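**Subject:** Re: [wallar-walkers] food drops for July – boxes, dates, who's driving

On the list at 9:40 pm, Waqas Orakzai wrote:

> Hi all,
>
> Trying to pin down the food drops before everyone disappears for the summer. Three questions.
>
> First, is the Mackay hut still taking boxes? The notice on their door last year said no more storage after the mice got in, but I've heard since that the new warden is fine with it if the lids lock.
>
> Second, how much are people carrying between Rernine and the hut? I had five days of food last time and hated every step up to Zarura Pass. I'd like to do it in four but I'm not fast on the rocky part.
>
> Third, does somebody have a list of what they put in a drop? Mine was noodles and regret.
>
> Waqas

Waqas, everyone –

Typing this on my lunch break so forgive the mess. Taking them in order.

Mackay hut: yes. Called last week. Lids have to lock, one box per walker, name and pickup day written on two sides. No glass. No stove fuel of any kind, they were very firm on that. Boxes go on the steel shelf in the back room, and anything not picked up by the end of the month gets eaten by whoever is passing. Fair enough. If you want to get a box in ahead of time the supply truck goes up from Rernine in the morning, you need to be at the yard by 6 and not a minute later. I was later. Drove home again with my box on the passenger seat.

Carrying: four days, if you go light on lunches. The full route is 200 miles give or take nothing, I'm reading it off the map, and the Rernine to Mackay leg is the only one where the food weight really hurts. The pass is 1087 meters, doesn't sound like much, but you start nearly at sea level and the last part is all loose stone. Breakfast for me is 345 grams of oats split over the four mornings, with milk powder and raisins already in the bag. Add cold water, walk away, pack the tent, eat. Lunch is flatbread and peanut butter until I can't look at it. Dinner is the only hot one.

Waqas, your noodles are fine by the way. Just put something in with them. Dried peas, dried mushrooms, a stock cube, one of those little foil packs of tuna. Regret optional.

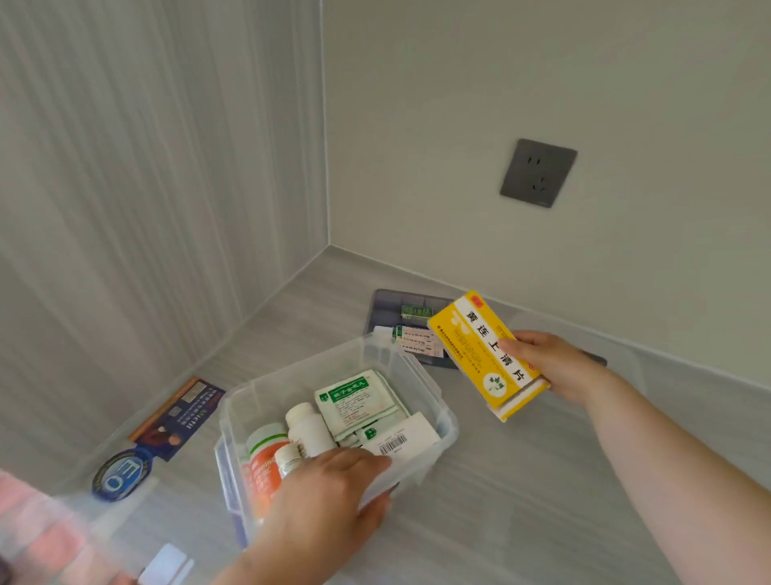
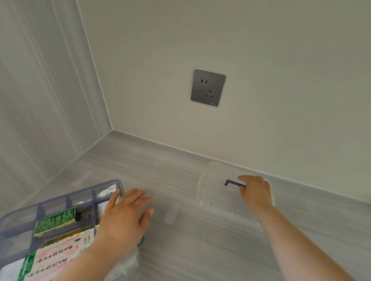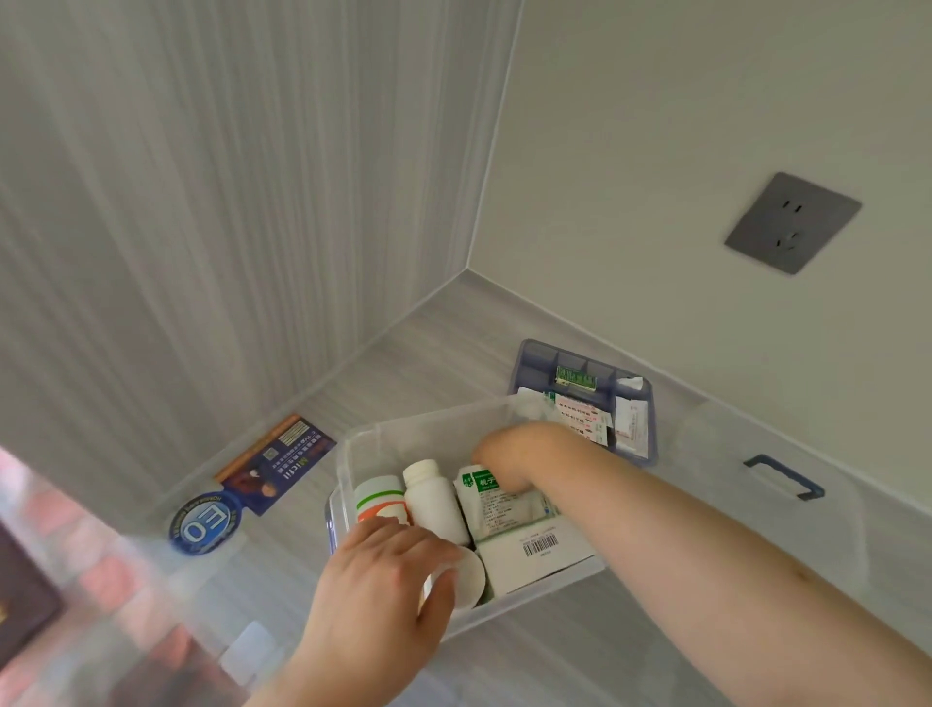
Drop box at Mackay, what goes in mine: eight dinners, oats, coffee, two pairs of socks, batteries, tape, a paperback, toilet paper, a bar of chocolate I pretend I've forgotten about. Pack it in the order you'll want it, socks on top. Dinners stand up on their ends with the name facing out, so I'm not digging through the whole thing on a cold floor at night. And get a see-through box if you can, same idea as the plastic one with the medicines in the last picture, where you can tell there are two white bottles standing on the left side without tipping everything out. My old one was solid green. Spent ages with a headlamp in it looking for coffee, which was in my pack. Write the contents on a card anyway and tape it inside the lid, facing up so you see it when you open.

Things I would not put in again: cheese (July, come on), the big tub of hummus powder, a spare pair of shoes. Shoes took up half the box and I hiked past them in the old ones. Also no scented soap. Everything tasted of lavender till the coast.

Water on that leg, as people always ask. The stream below the pass was running well last July, the one marked on the map after it was dry gravel. Fill up at the first one. There's a tap at the hut but it's on the outside wall, round the back, and you won't find it in the dark unless someone shows you.

Driving: I can take boxes for the truck from my end, but only if they reach me in time, and my car is small. Anatole Vidal has the van and said he'd do the Rernine run if somebody splits the gas with him. Anatole, are you still up for that? Couldn't tell from your last mail if it was a yes. Waqas, if you're coming down from the north you could meet him at the yard and save yourself the long way round by the bridge, which is down to one lane agian.

Still don't know: whether the campsite past Zarura is open or not. Their phone just rings. If anyone lives near enough to go look, please post.

Also could people trim the old messages when they reply, the last digest was mostly signatures.

Got to run – more tonight if I find the bus times.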